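Last touched in August, mostly to fix spellings.

# Gwilliam – a word list for the things in a kitchen

Gwilliam is a plain list of what people call the ordinary objects in their kitchens, gathered from households in Bundby and the villages along the Fesska road. It began as an argument over whether a tea towel is a drying cloth (it is, if you grew up by the harbour!) and it has grown rather fondly ever since.

## What you get

- `words.csv` – 125 objects, with every name we were given for each
- `places.csv` – the 11 villages, spelt the way the people living there spell them
- `notes.md` – longer remembered phrases, grumbles and corrections

Each row has the object, the local word, the village, and a column called `sure`, which runs from 1 to 9. A low number means somebody's gran may have said it once. Please don't throw the low ones away – some of our favourites live down there.

## Known gaps

Hastach is thin, with only 8 households, and baking words are patchy everywhere. Things for washing up are much better covered, and the dish rack alone has more names than I can keep in my head.
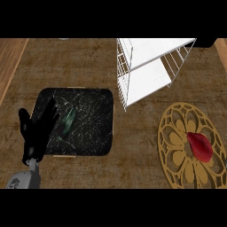 One reader in Hastach wrote back that it was always "the drainer" in her mother's house, and that "rack" was kept for toast, so would we kindly split the two. I have now done so, and both rows are marked 9.

## Using it

Copy it, print it, correct it. New words are welcome in any form, and I read whatever has come in on Friday with a pot of tea beside me.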